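**Building products: Grulovar holds margin guidance as Nadley cuts list prices**

Shares in listed building products makers traded in a narrow range after Nadley lowered list prices on its standard range for the second time since December. The cut applies to orders placed through distributors and leaves contract business unchanged. Analysts covering the sector had expected a response from Grulovar, the larger of the two by revenue. Grulovar instead repeated its full-year margin guidance in a trading note dated 19th April.

The note gives little new detail on volumes. Orders from homebuilders were flat on the prior quarter, while repair and remodeling orders rose slightly. Management expects input costs to ease in the second half as older resin and timber contracts roll off. Freight is the exception - two of the company's carrier agreements reset this summer at higher rates.
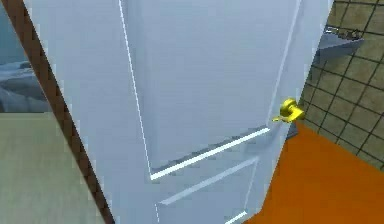 *Rendering of a paneled interior door.*

Working capital is the line to watch. Grulovar ended the quarter with receivables at 90 days, which is long for a business that sells mainly through distributors. The company attributes the figure to extended terms granted to three accounts during the winter. If those accounts pay on schedule, cash conversion should return to its usual level by year end. If they do not, the buyback is the likely place for savings, as capital spending at the Amaral plant is already committed.

Nadley is in a different position. It carries less debt, and its price cut appears aimed at clearing stock before the Cula line starts up. That line will add capacity of 3,000 units a week at full rate. Management has not said how much of this output will replace existing production.

On valuation, Grulovar closed at 159, near the middle of its range for the past year. Nadley trades at a discount of around 2 points on forward earnings, slightly wider than before the price cut. We make no change to our sector weighting. Nadley reports first, and its distributor inventory figure will show whether the lower prices have moved stock.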